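Home | Phones | Reviews | Opinion | Contact
Last updated: January
By Ximena Domínguez

Puveck wants us to believe a phone that folds twice is worth 1,053 pounds. I have used the Plotach for 18 days and I'm still waiting to be convinced.

The second fold adds weight, and the crease runs right through whatever I'm reading. Battery life? Nearly a day, if I leave the big screen shut — so why did I pay for it?
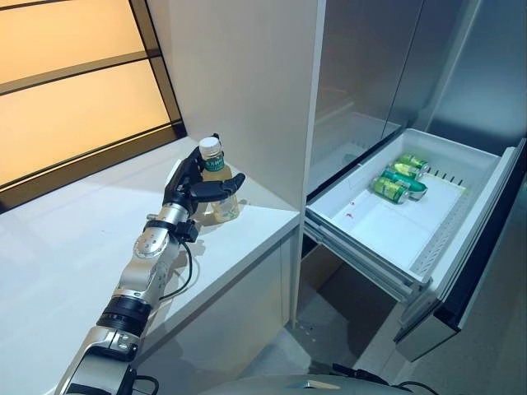 A robotic hand holding a bottle over a white countertop.

Then there is the promise of five years of updates. Puveck said much the same about the Amini, and mine stopped getting them well before that. I'd wait for the price to drop, and keep the old phone until it does.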